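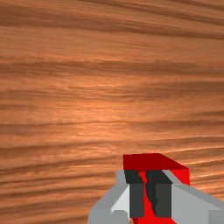 주황빛이 도는 갈색 나뭇결

보낸 사람: 넬리다 레이바
제목: Re: 베르네오 성당 북쪽 측랑의 연대

다미안 몬테시노스 님이 일요일에 쓰신 글:
> 베르네오 북쪽 측랑은 본당과 같은 시기로 보아도 되지 않을까요.
> 아치 기둥의 받침 단면이 본당 서쪽 두 칸과 같습니다.
> 케사다 성당에서도 측랑과 본당을 한 번에 지었고요.
> 창 트레이서리만 나중에 갈아 끼웠다고 보면 설명이 됩니다.

받침 단면이 같다는 점은 저도 확인했습니다. 다만 서쪽 두 칸은 탑을 헐고 난 자리에 새로 이은 부분이라 본당 동쪽보다 늦습니다. 동쪽 4칸의 받침은 더 납작하고 모서리에 잎 장식이 있습니다. 그러니 측랑이 서쪽 두 칸과 짝이 맞는다면 본당 전체와 같은 시기라고 하기는 어렵습니다.

벽 두께도 봐 주세요. 북벽은 동쪽 끝에서만 두껍고, 그 구간이 끝나는 곳에 세로 이음매가 있습니다. 예전 익랑의 벽이 남은 것으로 보입니다. 익랑을 서쪽으로 늘려 측랑으로 만들었다면 이음매의 위치가 맞아떨어집니다. 피에드라가 아닌 필투라 채석장의 회색 돌은 이음매 서쪽에서만 나옵니다.
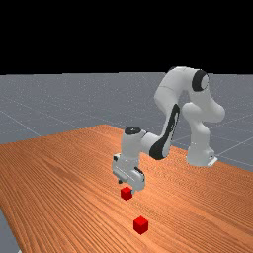
남쪽 측랑은 사정이 다릅니다. 익랑의 흔적이 없고, 벽은 처음부터 끝까지 같은 돌로 쌓았습니다. 동쪽 끝에는 제단 받침이었던 것 같은 돌덩이 두 개가 바닥에 남아 있습니다. 나무 탁자에 놓인 작은 빨간 정육면체 두 개를 떠올리시면 됩니다. 둘 다 바닥면에 그냥 얹혀 있고 밑으로 박힌 부분이 없어서, 원래 자리인지 옮겨 온 것인지 지금으로서는 알 수 없습니다. 부르눔 쪽 교구 기록 34쪽에 남쪽 제단을 치웠다는 구절이 있는데, 날짜가 적혀 있지 않습니다.

케사다와 비교하는 것은 조심했으면 합니다. 그쪽은 본당에 채광창이 있고 베르네오에는 없습니다. 지붕선도 다릅니다. 베르네오 탑 동쪽 면에는 옛 지붕의 물막이 돌이 비스듬히 남아 있는데, 지금 지붕보다 경사가 훨씬 급합니다. 측랑을 넓힐 때 지붕을 함께 낮췄을 가능성이 있습니다.

8월에 다시 가서 이음매 높이를 재고 석공 표시를 베껴 올 생각입니다. 지난번에 찾은 표시는 13개이고, 그중 7개가 북벽 서쪽 구간에 있었습니다. 혹시 다미안 님이 케사다에서 베낀 표시 목록을 가지고 계시면 목록에 올려 주세요. 화살 모양 표시가 그쪽에도 있는지 궁금합니다.

넬리다 레이바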